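Marks on pale wall, touch up or repaint the lot?

Asked in Walls & Paint
Viewed 2,631 times

Pale wall behind the worktop in our back room, matt emulsion, done in February. Now got grey smudges at elbow height and a greasy patch where things get put down and picked up all day. Tried a damp cloth, it went shiny. Paint was Karby trade matt, still got a third of a tin. Can I just dab it on or will it show? Also what do people put on a wall like this so it doesnt happen again. Not tiles please, renting.

3 answers

Answer 1 (19 votes)
Dabbing will show on matt, specially with a window or lamp to one side. Do it properly:
Sugar soap first, weak mix, rinse, leave overnight.
Stain block on the greasy bit or it comes straight back through.
Stir the old tin for ages. Then mini roller, not a brush, and go corner to corner on that one wall. Nobody sees a slight colour change at a corner, they do see it in the middle.
The shiny bit is burnishing, it's where you rubbed. Wont wash out, needs painting over. 800 grit is too fine to key it btw, use something coarser.

Answer 2 (17 votes)
Agree with the above but check the light before you paint anything. Half of what I thought was dirt on mine was shadow, pale wall and a strong lamp gives you big grey shapes, cables and all.
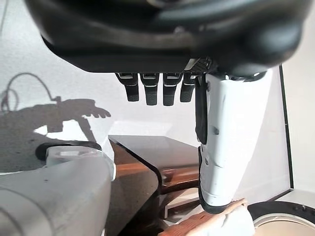 So switch the lamp off, look again in the morning about a foot away, and pencil a ring round whatever's still there. Might be a lot less than you think. For after, I'd go Drarner wipeable matt, two coats, dries a touch flatter than the tin says. Clear sheet stuck up with removable strips works too if the landlord's fussy.

Answer 3 (0 votes)
magic sponge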